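Engelbert Frei had been pulling old desktops apart by hand for years before he took on the Tisham kit, a package of arm, fixture plate and software sold by Fumix for computer repair and recycling shops. He runs the bench at Himthorpe and agreed to talk over the phone one afternoon.

"We started in May with memory sticks and nothing else," he said. "You lay the tower on its side, take the panel off and teach it where the slots are."
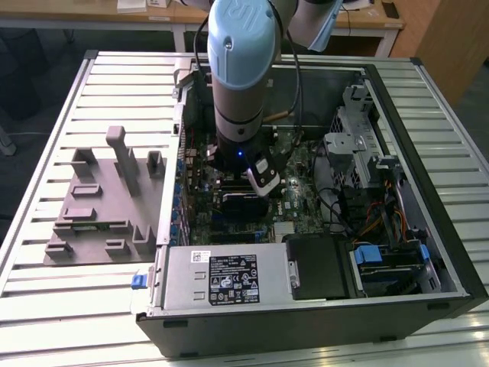

Setup took him 2 days, and another 8 hours went into the fixture plate. "The plate matters more than the arm," Frei said. "If the part isn't sitting where the program thinks it is, you're done." He now has 30 case models saved, though he still checks each one before he starts a run.

Annatjie Mabuza handles support for Fumix and was on the same call. She said most questions are about grip.
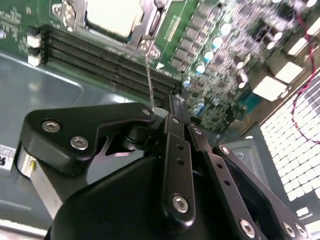
Memory is what customers ask for first, and Mabuza said it's a fair test of the kit. The latches have to be open before a stick will come out, and boards differ. On one with four long slots side by side and black and white latches at the ends, she tells people to teach every slot separately. "Don't copy the first one across," she said.

Frei's main complaint is cables, which he still ties back himself. He has asked for 3 changes to the software and is waiting on the next update.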